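Zerkik Control and Planning Software: Frequently Asked Questions

Published by the Vandent Laboratory for Manipulation Software
Shared 132 times | 7 comments

The following answers apply to the current release of Zerkik, the control and planning package maintained by the Laboratory for two-arm workstations. They replace the answers issued with the September release. Questions about purchasing, building access or student placements should be sent to the general office.

What does Zerkik do?

Zerkik receives camera images and joint readings from a two-arm workstation, decides on the next short stretch of motion, and sends position targets to both arms. It includes the motion planner, the learned policy runner, the recording tool and the review tool. It does not include motor firmware. Firmware remains the responsibility of the arm supplier and must be updated through the supplier's own program.

Which parts run on the workstation computer and which on the server?

Motor control, collision checks and recording run on the workstation computer. Training and long searches run on the server, named Harnasitz. A workstation that loses its connection to Harnasitz will finish the motion segment already in its buffer and then hold position. It will not begin a new segment until the connection is restored and an operator has confirmed the restart.

Why are the two arms planned together?

Earlier releases planned each arm separately and then checked the two paths against each other. That method was adequate for rigid parts. It gave poor results with string, wire, cloth and other items that can be held at two points, where a motion of one arm changes what the other arm must do. Zerkik now treats both arms as a single system with one clock and one list of limits. Planning takes longer as a result, and users with rigid parts only may return to separate planning by setting the option "arms" to "independent" in the station file.

How does the software represent a wire or strand?

A strand is represented as a chain of short segments, estimated again with every new set of images. Side branches and loops are stored as separate chains attached to the main one. Where the strand passes behind another object, the hidden part is filled in from the last confident estimate and marked as uncertain. The planner is permitted to move near an uncertain segment but may not choose one as a grasp point.
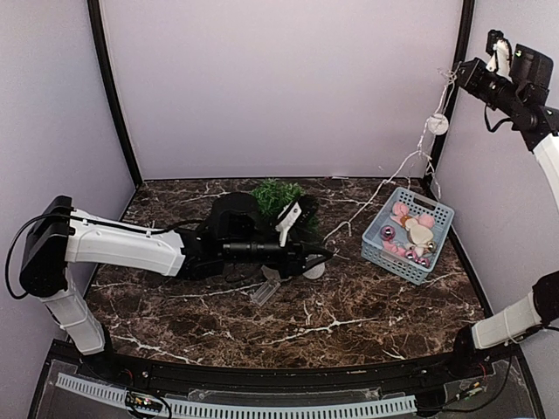
The number of segments can be changed in the station file. A higher number follows tight curves more closely and slows the estimate. The Laboratory advises users to keep the default setting until they have reviewed several of their own recordings, as most tracking errors reported to us were traced to camera calibration and were unaffected by segment count.

Can Zerkik separate items that are tangled?

In part. The planner can propose a lift, a pull to one side or a release and regrasp. It has no general method for undoing knots. If the estimated chain crosses itself more often than the station file allows, the planner stops and requests an operator. Kalevi Heinonen maintains this part of the package and welcomes recordings in which the request was made too early or too late.

What are the known problems with clear and shiny materials?

Depth estimates are unreliable on clear plastic, thin film and polished surfaces. The perception module may report a hole in the table, an object below the table, or no object at all. Zerkik handles these cases as follows:

- Any depth reading below the calibrated table height is discarded.
- Regions with repeated disagreement between cameras are marked as uncertain.
- Grasp force in an uncertain region is limited to the lower of the two configured values.

A patterned work surface can also cause trouble. Pale lines in the surface are at times classified as thin objects. Recording a background set with the table cleared, and repeating it whenever the lighting is changed, removes most of these errors.

How is a recording session organized?

Each session consists of episodes. An episode begins when the operator confirms the starting arrangement and ends when the operator marks it complete, failed or void. The current reference collection holds 831 episodes. Of these, 828 have passed review and are used for training. The remaining episodes are kept with the reviewer's notes and may be examined on request.

Void episodes must not be deleted at the workstation. They are removed from the training list at review, and the original files stay in the archive.

Who reviews the episodes?

Review is carried out under the direction of Sointu Partanen. Two reviewers mark each episode separately. If their marks differ, the episode is returned to the operator for comment before a decision is entered.

May the gripper cameras be used without the fixed camera?

The software will start in this mode and display a warning. Strand estimation is disabled, because the gripper cameras alone do not provide enough of the work area during a transfer between arms. Simple pick and place tasks remain available.

What happens when an arm reaches a joint limit?

Both arms slow down together and stop. The log entry gives the joint, the requested angle and the time. Operators should read the entry before pressing resume. Repeated stops at the same joint generally mean that the starting arrangement has been placed too far to one side of the table.

Can outside groups obtain the package?

Research groups may apply for a license. The Bouazza agreement, which covers shared use of the reference collection, must be signed separately by the applicant's institution. Applications are handled by Wycliffe Laizer.

Comments

Krešimir Ivanov
Is the "independent" setting read once at startup or can it be changed between episodes? We switch between rigid parts and cable work several times a day.

Wycliffe Laizer
It is read at startup. Please close the session, edit the station file and open a new session. A change to this behavior has been requested.

Ilari Eskola
The background set helped with our table, thank you. We still see false strands in late afternoon when the sun reaches the back of the room.

Kalevi Heinonen
Please send one of those recordings together with the background set used for it. A second set taken in the afternoon may be enough, and I would like to compare the two.

View all 7 comments

Contact the Laboratory | © Vandent Laboratory for Manipulation Software | Back to top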